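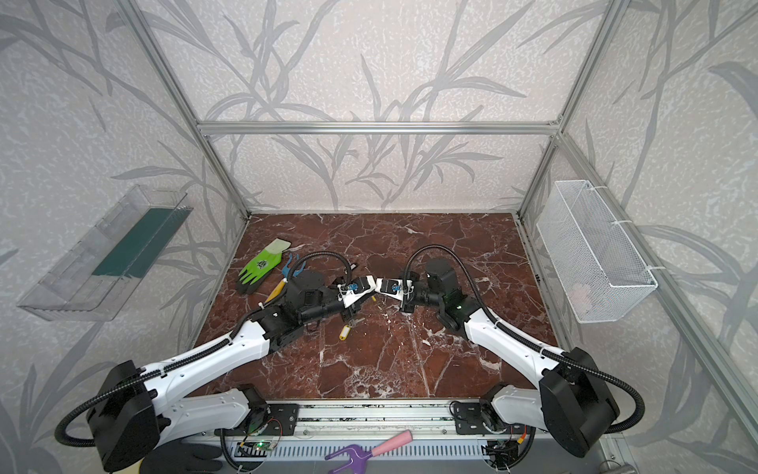 Início | Artigos | Opinião | Oficina | Contacto

A manutenção de uma célula de dois braços começa pela calha linear. Defendo isto há anos e continuo a ver planos de manutenção que começam pelas garras, porque são a peça que se troca depressa e que aparece nos relatórios de avarias.

O argumento é geométrico. Com os dois braços montados na mesma calha, um desvio na fixação de uma base propaga-se até à ponta e aparece como erro de encontro entre garras. O técnico vê as pontas desalinhadas, recalibra o punho e regista a intervenção como concluída. Na Sodham contei 134 recalibrações de punho numa só célula antes de alguém pôr um comparador na placa de montagem. A placa tinha folga. Berkay Akbulut, que fez a medição, reapertou os parafusos em cruz, repetiu o zero dos ombros e só depois mexeu nos punhos. A sequência devia estar no procedimento e não estava.

Segundo ponto: as mangueiras corrugadas. O laço acima do cotovelo tem de ser verificado nas posições extremas, com o braço em velocidade reduzida. Parado em repouso, qualquer laço parece correcto. Na Trisora usa-se um intervalo de inspecção de 60 dias; eu prefiro 50 quando as garras trabalham quase ponta com ponta, posição em que os cotovelos dobram mais e a mangueira roça no elo.

Nevzat Güneş discorda de mim quanto às paredes. Sustenta que painéis com padrão e um piso de mármore escuro e brilhante complicam a afinação da visão e que a célula devia ser cinzenta mate durante a calibração. Aceito a parte do brilho. Quanto ao padrão, se a célula vai trabalhar com folhagem estampada à volta, é com ela que deve ser afinada. O mesmo vale para os objectos no piso: uma luva, algo como um alicate, uma chave com etiqueta plástica. Um cubo de teste mede a repetibilidade e pouco mais.

Fica a questão da electrónica à vista. Placas de circuito junto às bases, por baixo da calha, são cómodas para diagnóstico e péssimas para quem limpa. Uma cobertura transparente com 2 fixações resolve o problema e deixa ver os LED. A Çetinkaya retirou as suas por causa do acesso aos conectores, decisão que considero errada. O acesso perde alguns segundos por intervenção. Um fio puxado com o pano custa uma tarde, e a falha costuma ser intermitente.

Artigos relacionados
Binário de aperto em placas de base: o que falta nos manuais
Ullance: notas sobre a troca de garras paralelas
Raio mínimo de curvatura em mangueiras corrugadas
Registos de avaria que servem para alguma coisa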